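Resources > Kitchen Safety > Checklists
Search checklists... Go
3 min read

Shared Pantry and Drinks Shelf Check, With Comments
Last revised November 28, 2018
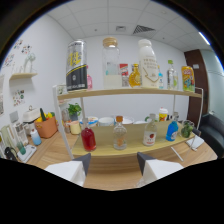

Storage and labels

[ ] Every opened bottle or jar carries a date. Comment: the Prulau site ticked this one in full. I'd like to see the pen they used, as half the staff kitchens I visit don't own one.

[ ] Milk goes back in the refrigerator after use. "It's only out for a minute" gets a fail from me.

[ ] Glass on the upper board stands back from the front.

[ ] Decanted liquids are labeled with what they are. "Everyone knows" is not a label.

Shelf and fixings

[ ] Frame doesn't rock when pushed by hand. Arkico's leaflet promises "self-leveling feet" — check anyway.

[ ] Boards sit flat, no sag. Spills wiped up, including underneath.

Cleaning log

[ ] Log signed on the day. Skirkov handed in 93 signatures in one ink. Marked "not shown."

[ ] Cleaner stored away from food.

Three fails means a repeat visit in May.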